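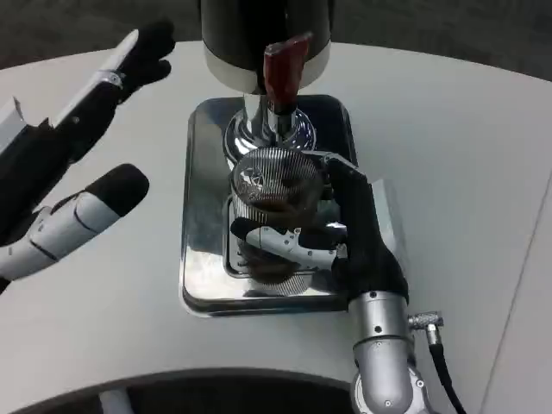

The Hall at Davcombe

In the winter after my uncle died, I became the owner of a hall in which 1500 people could sit down to dinner, and I had never in my life organized a dinner for more than eight.

The hall was called Ekura. My uncle had chosen the word from a map when he was young, and he had never visited the place. It stood at the end of a wide road in Davcombe, between a tire shop and a field where horses were sometimes kept. It had a good roof, bad heating, and a stage with a curtain that closed only from the left side.

My first booking was already in the book, written in his hand. Aliyu, March, whole building, dinner. There was no telephone number. I asked the woman in the office what Aliyu was, and she said it was a company that sold seeds to farmers, and that they came every year, and that my uncle always knew what they wanted.

"And what did they want?" I asked.

"He never told me," she said. "He just did it."

So I searched for it in his papers. He kept everything, but without any order. I found a receipt for candles inside a manual for the dishwasher. I found a letter from a choir that thanked him for the echo. From the year before there was one page about Aliyu, and on it he had written: same as always, but the soup earlier.

I sat for a long time with this page. Then I put it in my pocket and went to look at the boiler, which at least was a problem I could see.

In February the boiler was repaired, and in the same week the rain came through the roof of the side room. The Aliyu people used the side room for their coats and for the coffee after the meal. I called Eltent, the company that rents tents for weddings, and asked if they could put one in the yard against the side door. The man asked how big. I said for 1500 coats. He was silent, and then he said in a friendly way that he had never measured a tent in coats.

He came the next morning and walked around the yard with a long tape. He had worked with my uncle for 15 years, as I learned while I held the other end.

"He paid late," the man said, "but he always gave us lunch."

I gave him lunch. It was only bread and eggs, and we ate it in the kitchen, standing.
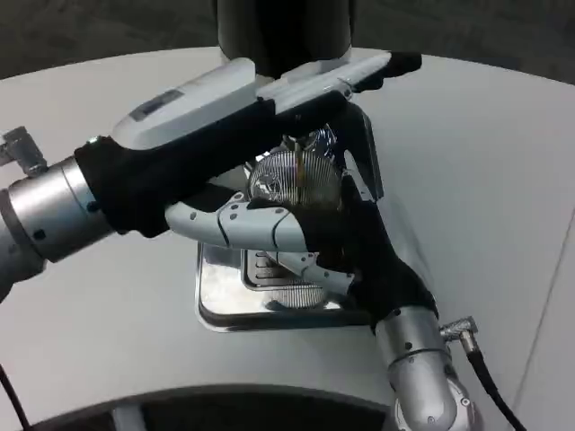
A shiny chrome tray on a white round table.

On the evening before the dinner I could not sleep, so I went down to the hall and put out the place cards. The office had sent me the list, with 50 tables near the stage for the oldest customers. I placed every card with the name toward the door. When I was finished, I saw that the guests would come in from the tent, on the other side. I turned them all again. It was two o'clock in the morning and the horses were moving in the field.

They arrived at six, in buses. They were farmers in dark jackets, with their wives and husbands and some grown children, and they shook my hand very hard. The tent was full of coats in half an hour, and it smelled of wool and a little of cows.

I served the soup earlier. I did not know earlier than what, so I served it before the speeches, when the people had just sat down. The director of Aliyu was already standing on the stage with his paper. He looked at the waiters, and he looked at me by the kitchen door. Then he folded his paper and went down to eat.

An old woman at one of the front tables called me over. I thought the soup was cold.

"Your uncle made us wait for it," she said. "Every year. Once it was nearly an hour, with the director talking. I told him last time that I am too old for this."

"He wrote it down," I said, and I showed her the page, because it was still in my pocket.

She held it far from her eyes and read it twice. She asked if she could show it to her husband, and he showed it to the man next to him, and so the page went around the table, beside the bread. It came back with a spot of butter in the corner.

After the speech there was music, and some 100 of them stayed until the buses blew their horns. The curtain closed from the left side. I stood in the tent and handed out the coats, and the old woman took hers last. She asked me what soup I was thinking of for next year, and I said that I would write it in the book.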